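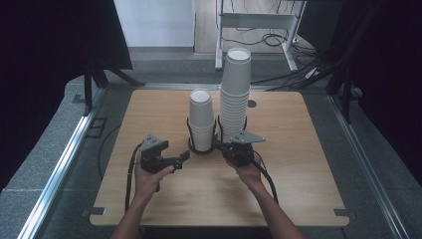
Chapter 6
Disposables and the Beverage Station

In this chapter you will learn to
set up a self-service beverage station for a small or medium-size room
choose a cup size and estimate how many cups a service will use
stack, hold and restock paper cups without handling the rims
keep a simple par sheet for disposables

Key terms: nesting, sleeve, rolled rim, holder, par level, backup stock, first in first out

Opening case: The morning break at Rutherford

Shayne Sheehan was in her second week as a catering assistant at the Rutherford conference center when she was given the morning break to run by herself. The booking was for 74 people. The coffee was ready on time, the milk was cold, and the pastries had been counted twice. Ten minutes into the break the line at the coffee urn stopped moving.

The cups were the trouble. Sheehan had opened a sleeve and stood the whole thing on the table with the plastic still around the bottom half. Guests pulled at the top cup and got three. Some put the extra cups back, and some left them beside the urn. When the stack got low, the plastic folded over the rims and people had to reach inside to get a cup out. By the time she came back with a second sleeve, there were loose cups all over the table and she could not tell which ones were clean. She threw them all away.

Her supervisor did not say much about it. The next morning there were wire holders on the beverage table, and a note on the storeroom door that read "Sleeves stay in here."

Most of the work in this chapter is of that kind. Cups are cheap and light, and new staff tend to treat them as something to grab on the way out of the storeroom. They are also the one item on the table that every guest touches and then drinks from.

6.1 How paper cups are made to stack

A paper cup is wider at the top than at the bottom. The slope of the wall lets one cup slide inside the next, and this is called nesting. When cups are nested, only a narrow band of each one shows below the rim of the cup above it. That is why a sleeve of 50 cups takes up so little shelf space compared with the same cups standing side by side.

The top edge is curled outward into a rolled rim. The roll stiffens the cup and gives the lid something to grip. It also keeps nested cups a small distance apart so that they separate when pulled. If a stack is pushed down hard, the walls wedge together and the cups stick. Guests then take two at a time, or squeeze the cup to free it and crush the rim. A crushed rim will not hold a lid.

Cups of different sizes may look as though they nest, but they should never be mixed in one stack. Neither should cups from different makers, even when the size printed on the carton is the same. The slope of the wall is often slightly different, and the stack will lean.

6.2 Mouth up or mouth down

Staff are taught both ways, and both are in common use. The choice depends on the table.

Cups stacked mouth down are protected from dust and splashes. The guest picks up a cup by its base and turns it over. This works well for short stacks on a tray. It requires a clean surface, as the rim of the lowest cup rests directly on it.

Cups stacked mouth up are easier to take from a holder. The guest lifts the top cup by the outside wall and it is ready to fill. The inside of the top cup is open to the air, so the stack should stand away from food and be covered or put away between services. Remove the top cup and discard it when a stack has been left out uncovered.

Whichever way is used, follow your local food code and use the same direction for every stack on the table.

6.3 Holders

A tall stack of paper cups weighs very little and has a small base. A sleeve brushed by a coat or a bag will go over. A holder supports the lower part of the stack and keeps it upright while cups are pulled from the top.

Wire holders are open, so staff can check the stock from across the room and crumbs do not collect inside. Wipe them down at the end of each service and let them dry before refilling. Tube holders protect more of the stack but hide it, and need to be checked by hand. Wall dispensers suit permanent stations such as a staff kitchen.

To load a wire holder:

1. Wash and dry your hands.
2. Open the sleeve at the base end of the cups.
3. Hold the stack through the plastic and lower it into the holder.
4. Slide the plastic up and off without touching the rims.
5. Check that the stack stands straight. If it leans, take off the upper part and load less.

Two holders are better than one for most rooms. Guests can take cups from either, and one stack can be refilled while the other is in use. Set the holders at the start of the line, before the urn, with enough space in front for a guest to put down a plate.

6.4 Estimating how many cups you need

Guests do not keep one cup through an event. They put it down, forget it, and take another. For a single break, plan on one and a half cups per guest. For Sheehan's group of 74, that is 111 cups, or three sleeves of 50 with some left over.

For an all-day meeting with 10 guests, the room may use as many cups as a short break for a group several times larger. Ask how many breaks are planned before you pull stock.

The par level is the amount that should be in the storeroom at the start of each day. A center that uses 300 cups on a busy day might set its par at twice that figure, so that a late delivery does not stop service. Figure 6.2 shows a par sheet with columns for item, par level, count on hand and amount to order.

Before you read on

Look at a beverage station you use often, at school or at work. Note where the cups are, which way they face, and what a person has to touch in order to take one. Bring your notes to class for the exercise at the end of Section 6.5.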